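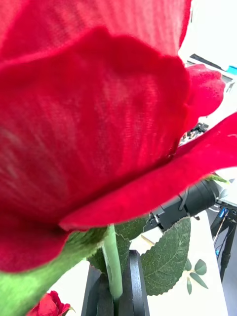 Somebody on the Erera list wrote back to me that the arm has taken the only part of the job worth having, and that what's left for the rest of us is opening boxes. I've had that sentence stuck to me for four months, so I'm going to answer it at length, and you may all delete this in the usual way.

The earlier message, for those who joined after April:

> We do artificial flowers, event and shop window work, out of the
> unit at Girkerthorpe. Management has signed up with Clistum for
> an automated stem line. It picks a rose, trims it, puts it in a
> holder and adds the greenery. We have been told that no jobs will
> go and that we will be "freed up for creative tasks." I thought
> arranging the flowers was the creative task. Has anyone here been
> freed up yet? What do they give you to do?

I can now report back from the far side of being freed up.

What they give you to do is fluffing. A cloth rose comes out of the carton flat as a bus ticket and has to be opened by hand, petal by petal, before the line will look at it. We always did this, but we did it while talking and it was mixed in with everything else. Now it has its own station, its own stool and a laminated card. The card has arrows on it. I have been opening silk roses longer than the card has existed, and I still catch myself following the arrows.

The arm is good at stems. I'll give it that. A stem goes into a slot and stays there, and the arm doesn't get a thumb full of wire or go home with sore wrists. Two of us on the bench used to wear supports by the end of wedding season and neither has needed them this year. I put that near the top because I've read a lot of posts on this list where it gets left out, including mine.

Leaves are another matter. The leaves have veins and little saw teeth and they catch on everything: sleeves, each other, the next flower along. A person untangles a leaf without knowing they've done it. The arm stops and waits, and a light changes, and one of us gets up. On the April sheet we had 1,281 stems through and 40 stops in one shift. By the next sheet I kept it was 1,424 stems and 9 stops, and there was cake. Most of the improvement came from us, I should say. We had started laying the rose leaves tips down before they went in. This is written up in the supplier's notes as "operator adaptation," so if you want to know what I am these days, I'm an adapted operator.

To the question of whether the interesting part has gone, I'd say some of it has moved. The line builds from a pattern, and somebody has to make the pattern. At first that was done at Clistum by people who had clearly been shown a rose once. Every bloom faced dead front, like a school photo. We complained, and after a while they let two of us set the first piece by hand and the line copies that. It's the best hour of the day and there's some elbowing over whose turn it is. Then the copying starts and you go back to the stool.

What has gone is the chat. The old bench was one long table and you could run a whole argument down it and back before lunch. The new stations are set apart so that nobody leans into the arm's space, and you have to raise your voice. People mostly don't. I didn't see that coming and it isn't in any of the paperwork.

Pay is the same. Hours are the same. The big Kokkinos order used to mean late evenings for all of us and this time it didn't, so those who liked the overtime are poorer and those who didn't have seen their kids. We have both sorts and they sit next to each other - or did, when we sat next to each other.

A few practical things, if your place is about to sign:

Ask who is allowed to stop the line, and get it in writing. For the first month we had to fetch a supervisor, who would walk over and press the button we were standing beside.

Ask for stools that go up and down.

Ask whether fluffing counts toward your grade. Ours didn't until we made a fuss.

Keep your own copy of the stop sheets.

If anyone has found a better way of keeping eucalyptus sprigs from sliding about on a smooth white top, please write to me off list. We've tried a damp cloth and we've tried swearing.

Last updated: 2023-08-10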